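Open Day at the Skosbridge Workshop: Wood Boards and Shape Blocks
Sunday, September 30, 2018

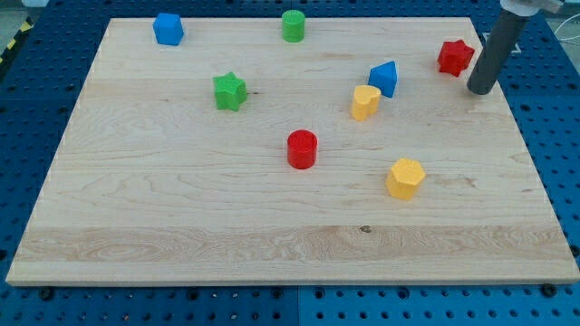
The Skosbridge open day ran from ten to four, with free entry and a sign-in sheet at the side door. I arrived at half past ten and took the second of the guided rounds. The building is a single-story unit divided by a corridor, with the wood shop on the left, the print room on the right, and a shared assembly room at the far end. Parking is at the rear and fills early.

The rounds follow the product in the order it is made, so the wood shop comes first. Hubert Urbańczyk runs it. He glues up pale planks into wide panels, leaves them in clamps overnight, and then flattens both faces and trims the edges square. Grain direction is kept the same across the panel. He does not reject a plank for a small knot if the knot is sound and sits flush after sanding. Wavy grain is also accepted, although it takes longer to sand because the fibers lift in places. A visitor asked whether the boards were oiled. The ones on display that day were not; oil is an option on the order form and adds two days.

Sanding is done in three grits. The finest is by hand, with a cork block, along the grain. I ran my palm over a finished panel on the rack and could not find the glue lines by touch, though they could be found by eye under the side lamp. Dust extraction in this room is good. Noise is not, and ear protection should be handed out at the door and not at the first machine.

The print room is run by Dehua Xiao. It makes the small plastic blocks that go with the boards: stars, hexagons, cylinders and a few others, in red, blue, green and yellow. The blocks are printed upright, with the shaped face toward the top. The top surface keeps the texture left by the last layer. On the five-pointed stars this comes out as a fine grid. Xiao prefers to leave it, as sanding dulls the color and rounds the points. The sides are left as printed too.

Some notes from his talk:

Blocks of one color are printed together, to avoid purging the nozzle between shapes.
A full day's run is 154 blocks.
The stars are the slowest shape for their size and the most likely to be rejected, usually at a point.
The hexagon is used to check the printer after maintenance. Its flat sides can be measured with calipers; a star's cannot, at least not quickly.

The reject bin was open for inspection. Most of what I picked out of it had stringing between the points or a lifted bottom edge. One cylinder had shifted sideways halfway up. Rejects are sorted by color and sold by weight.

The assembly room was the most crowded part of the visit. The work surfaces there are blue and perforated with a regular grid of holes, which take pegs and stops when a board has to be held in place. Stamatia Theodorakopoulos showed how a set is checked before it is boxed. The blocks go on the board with the shaped face up and are compared against a printed card for shape, color and finish. She does not line them up. Her view is that a row encourages the checker to read along it and miss a fault, and that scattered pieces get looked at one at a time. I have no data on this, but her error log for the year listed 33 faults found after boxing, out of a much larger number of sets.

The boxed product is sold under the name Tasine. A separate line of trays, Zolby, was on a table by the window with no one attending it, and the price list had run out. I would have liked to see the joints on those explained.

Efua Bawa gave a short talk at one o'clock on how schools use the sets for sorting by shape and then by color. There were 93 chairs and most were taken. The talk was clear, but the slides were too small to read from the back half of the room. She recommends starting with two shapes that differ strongly, such as a star and a cylinder, and holding back the hexagon, which younger children tend to group with the round pieces.

Refreshments were coffee and cheese pastry from Balaskas, served by Danai Balaskas at the corridor end. Cash only.

The next open day is planned for December. The wood shop round is limited to twelve people and has to be booked at the door on arrival. Closed shoes are required.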